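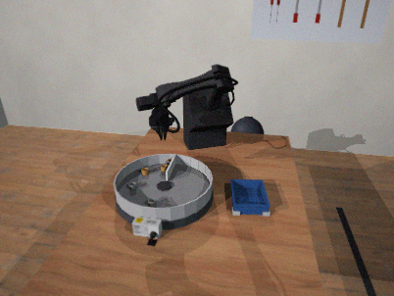
Category: Student Work > Social Science Projects

What People Throw Away at Lunch (and What They Say They Throw Away)

My project started with half a burrito. I was standing in line to return my tray in the Foley dining hall, and the person in front of me slid a perfectly good half burrito into the bin without even looking at it. Then I looked at my own tray, which had an entire untouched scoop of rice on it, and I felt a little less smug. I needed a topic for Research Methods anyway, so that was that.

The question I ended up with was pretty simple. Do students know how much food they leave on their plates? I figured people would guess too low, me included, but I wanted to see how far off we were and whether it depended on what was being served.

Background

There's a lot written about food waste and I read maybe a tenth of what I should have. Most of the studies I found in the library were about households, where people keep diaries of what they throw out. The problem with diaries is that people start behaving better the minute they know they have to write something down (I tried it on myself for a week and suddenly I was a person who eats the crusts). Dining halls are a bit easier to study – the food gets taken, some of it gets eaten, and the rest goes to one place where you can weigh it.

Other campuses have dropped trays completely and say it helps. Ours still has trays. I kept that in the back of my mind but I didn't have any way to test it, so it's not in the results.

What I did

I collected data over 13 lunches, all in the spring term, from the time the doors opened until two o'clock. I stood at the tray return next to a table with a kitchen scale and three tubs. The dining staff were super patient about this. They let me scrape plates myself as long as I wore gloves and a hairnet and stayed out of the way of the dish belt, which I mostly did.

For each person who agreed, I asked one question before I took the plate: "Out of everything you took, how much are you leaving?" They could say none, a little, a quarter, half, or more than half. Then I scraped the plate into a bowl, weighed it, and wrote the number down next to their answer. No names, no student numbers. I took out bones, peels and napkins first, so the weights are only stuff somebody could have eaten.

In the end I had 353 plates. I had planned on more, but the first two lunches went badly. I was slow, a line built up behind me, and people started walking around me to the other return window. After that I only asked every third person and things went a lot smoother.

Because I never weighed the food when people took it, I can't say for sure what share of a meal they left. To get around that I asked the kitchen for their standard serving weights and used those to estimate the size of a full plate. It's a rough fix. People go back for seconds, and the guy on the pasta station is a lot more generous than the standard serving sheet says he is!

I also did a short online survey, which I put up on Purketti, the student message board. It asked people to guess how much food they left at lunch in a normal week and to pick the main reason. I got 90 usable answers. I threw out the ones where somebody had clearly just clicked the first option all the way down.

What I found

The overall pattern was what I expected, people guess low. Most of the plates where the person said "a little" had more on them than I would call a little, and a good number of the "none" plates had something on them too. To be fair, I think a lot of people don't count things like salad leaves or the last bit of rice stuck to the side. I asked a few of them afterward and they said it wasn't really food at that point.

What surprised me was which foods came back. I was sure it would be vegetables. It was starch, by a mile. Rice, pasta, fries that had gone soft, and bread, especially the rolls that people grab at the register. Vegetables came back too, but people don't take that many to begin with, so there was less to leave. Soup almost never came back. Neither did dessert, and I don't think I need a citation for that.

The other surprise was time of day. Plates before noon were a lot cleaner than plates after one. I don't really know why. My first idea was that early people are hungrier, and my second was that the food has been sitting out longer by one o'clock and isn't as good. It could also be that the late crowd is running to a class. My data can't tell these apart and I wish I'd added a question about it.

On the survey, the reason people picked most was "I took too much," followed by "didn't taste how I expected." Very few picked "ran out of time," which doesn't fit my running-to-class idea very well. One person wrote in the comment box that they'd happily take less if the small plates weren't always kept on the bottom shelf. I went and checked, and they're on the bottom shelf.

Things I'd do differently

First, the question. "How much are you leaving" puts people on the spot, with their plate right there between us, and I could see some of them looking down before they answered. A better version would ask as they sit down how much they plan to eat, then check later. Second, the scale. It rounded to the nearest five grams, fine for half a burrito but useless for a few peas. Third, I should have done some dinners. Lunch here is quick and kind of boring and dinner is a whole different thing, with theme nights and people hanging out for an hour.

I also have a problem with who said yes. I'm pretty sure that people with really full plates saw me coming and used the other window. If that's right, then my numbers are on the low side and the real gap is bigger.

What could change

I don't want to oversell a class project, but a couple of things seem cheap enough to try. Put the small plates at the top. Let people ask for a half scoop without feeling weird about it, maybe with a sign, since most of us just take what we're handed. And move the rolls away from the register – I think people take them because they're standing still with nothing else to do.

I'm sending a copy of this to the dining office in May and I've offered to run the weighing again in the fall if they move the plates. My spreadsheet is a mess but anyone in the class can have it.

Related projects
Does Anyone Read the Posters in the Stairwell?
Sleep and Quiz Scores in One First-Year Dorm
3,861 Bus Rides: A Semester on the Eltville Line
Is Drulleo Worth It? Comparing Flashcard Apps for Spanish 2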